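# The Long Road to a Second Pair

*Spectacles in the inland districts are lost, sat on and driven over as they are anywhere else. Replacing them takes rather longer.*

The optical dispensary at Dolbridge occupies the former booking hall of the Culletti Building, on the side of the main street that gets the afternoon sun. It opens at eight, and by a quarter past there is usually a queue. A good part of that queue has not come for an eye examination. Its members have been examined already, hold a current prescription and know precisely what they need, which is another pair of glasses to replace the pair they no longer have.

Public discussion of eye care in regional Australia has concentrated, with good reason, on the examination. Waiting times for an optometrist are measured and reported. Considerable effort has gone into visiting clinics, retinal photography and the early detection of disease. The appliance itself has received less attention. Once a patient has been tested and fitted, the case is commonly recorded as complete, and what happens to the spectacles afterwards is treated as a private matter.

Evanthia Sotiropoulos has managed dispensing for the Hema Circuit for eleven years and does not accept that the matter is private. A person who cannot see to drive in a district without public transport, she argues, has lost access to the clinic that would restore their sight, along with the supermarket, the pharmacy and in many cases their employment.

"We had a fencing contractor whose glasses went into a dam," she says. "He had one pair. He was legally required to wear them to drive, and the nearest place he could collect a new pair was two and a half hours away by car. His wife did not drive. You can follow that through for yourself."

## The circuit

The Hema Circuit was established to bring optical services to the pastoral and mining settlements west of Dolbridge. Its vehicle makes 24 stops on a loop of 2,000 kilometres, leaving on a Saturday so as to reach the first of the larger properties before the working week. It carries an optometrist, a dispenser, a modest range of frames and the equipment needed for adjustments and small repairs. It does not carry a lens laboratory. Lenses are cut and fitted by Ververidis Optical, a family firm on the industrial estate at Dolbridge, and completed spectacles go out by mail contractor or wait for the next visit.

The arrangement has served the district well for first fittings. Patients who have managed for years without correction are seldom troubled by a further three weeks. Replacement is another matter, and it was replacement that led the service to examine its own records.

Last year the circuit and the Dolbridge dispensary between them supplied 1,612 pairs of spectacles. When Ms Sotiropoulos and her colleagues read back through the dispensing notes, they found that a substantial share had been supplied to people whose prescription had not changed. The glasses had been lost or broken. The notes recorded the circumstances in the patients' own words where these had been offered, and they make instructive reading: left on the roof of the ute, trodden on by a grandchild, taken by a dog, dropped from a windmill platform, left at a motel in the city after a specialist appointment and never posted back.

Heat was mentioned more often than the staff had expected. Spectacles left on a dashboard in January may be ruined without being touched. Lens coatings craze, plastic fronts relax out of shape, and the wearer, who finds that everything has become slightly hazy, assumes that the fault lies with the eyes.

## An unglamorous object

The first response was a simple one. The dispensary began to take the spectacle case seriously.

Cases are generally supplied free with a new frame and chosen by the manufacturer. They tend to be made for a handbag or a bedside table. Ms Sotiropoulos asked patients to bring in the case they used each day, and discovered that many used none. The case supplied had been too bulky for a shirt pocket, or its spring hinge had failed once dust entered the mechanism, or it had been put to work holding drill bits.
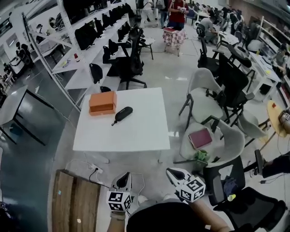
The dispensary now keeps several patterns and asks each patient a short series of questions before one is issued. Does the wearer work outdoors? Are the glasses worn constantly, or taken on and off? Where are they put down at night? A stock agent who removes his reading glasses forty times a day has different needs from a school bus driver who removes hers at bedtime. Rigid cases are recommended for vehicles, and patients are advised to keep them in the console or door pocket, out of direct sun. Those who work with machinery are offered a case that closes fully against grit, together with a cord.

Every case is labelled inside the lid with the dispensary's telephone number and a reference. The name of the patient is deliberately omitted. In the first year of labelling, 19 pairs were returned by roadhouses, schools, shearing contractors and, on one occasion, the crew of a grain train. Each was reunited with its owner without a new order being placed.

## What a spare is worth

The second response has proved more difficult, because it concerns money. The dispensary's view is that any person who depends on spectacles to drive, and who lives beyond a reasonable distance from a dispensing service, should own two pairs. Few would dispute the principle. Subsidy arrangements for low-income patients, however, are generally built around a single pair in a set period, with replacement permitted on application. An application takes time, and the patient who most needs it decided quickly may be unable to read the form.

The circuit's answer has been to establish a reserve, supported by the Culletti family's bequest, from which a plain second pair can be made at the same time as the first. Ververidis Optical cuts both sets of lenses in one run. The saving in handling is passed on in full, and the second pair is supplied in one of a small number of durable frames for which the dispensary holds parts. Patients are not offered a choice of colour. Ms Sotiropoulos concedes that this has been the subject of some complaint.

"People want to look like themselves, and they are entitled to," she says. "I tell them the spare is like a spare tyre. You would not choose it, but it gets you home."

Some practitioners have expressed reservations. A second pair left in a drawer for four years may no longer suit its owner, and a patient who feels secure in possession of a spare may postpone the next examination, at which glaucoma or diabetic eye disease might have been found. The circuit takes the concern seriously. Its spare pairs are issued with a card giving the month in which the prescription should be reviewed, and the dispensary telephones patients who have passed that date. Whether this is sufficient will not be known for some years. The service has undertaken to publish its review attendance either way.

## Repair as a skill

A third strand of work is under way in the back room of the Culletti Building, where two trainees are learning to repair frames that a city practice would ordinarily discard. Soldering a metal bridge, replacing a sprung hinge and re-tapping a stripped screw thread were once routine parts of a dispenser's training. They have become uncommon as frames have become cheaper, and in places where a replacement can be collected the same afternoon their disappearance has caused little hardship.

Distance alters the calculation. A competent repair made at the roadside stop returns a patient to driving that day. The trainees spend one week in four with the vehicle, and at each stop a period is set aside after the appointments have finished, when anyone may bring in a bent or broken pair. Many of these visitors are not patients of the circuit at all. They include travellers, seasonal workers and a fair number of people whose glasses were bought from a pharmacy stand and have, strictly speaking, nothing to do with the service. They are helped regardless. Several have since booked examinations, among them a station cook in her sixties who had never had one.

The repair bench has also changed what the dispensary buys. Frames that cannot be opened, or whose hinges are moulded in one piece with the arms, have been withdrawn from the range. Suppliers are now asked whether screws and nose pads can be purchased separately, and for how long. Two suppliers were unable to say, and their frames are no longer stocked.

The next departure of the Hema Circuit will carry a larger store of parts and, for the first time, a tray of pre-cut spare lenses in the most common reading powers. Appointments may be made at the Dolbridge dispensary or by telephone. Repairs need no booking, and patients attending for one are asked to bring the pieces, however small.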